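3.2 Collection procedure

Demonstrations were recorded with hand-held grippers and no robot present. Each operator received one gripper with a wrist-view camera, a charger, and a two-page task sheet. The sheet named the goal of the task but left the order of grasps open, as an earlier round at Vik with scripted grasps gave trajectories that the policy copied too closely. Cloth tasks were done in furnished homes, with bedding and household goods left where the operator found them.

An episode starts when the fingers are open and the target cloth is in view. It ends when the cloth has been released and the fingers have cleared it. Operators were told to hold the gripper still for 2 seconds at both ends, and we use these pauses to split the raw video into episodes (Figure 3).

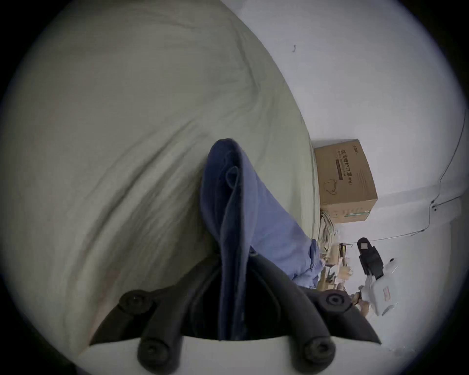
Splitting produced 1498 episodes. We removed 191 of them, mostly for lost camera tracking during fast swings of the wrist. Tracking failed more often when a plain wall or a smooth sheet took up much of the view, and we kept such episodes if the gap could be filled from the inertial signal alone. Failed grasps were kept whenever the operator recovered without outside help.

Figure 3. Wrist view during a cloth task. A blue folded cloth is held between the two gripper fingers.

Labels were added after splitting. Midtbø and Eklund each labeled the same 100 episodes for grasp onset and release, and disagreements were settled by replaying the finger-width signal. The remaining episodes were labeled by one person.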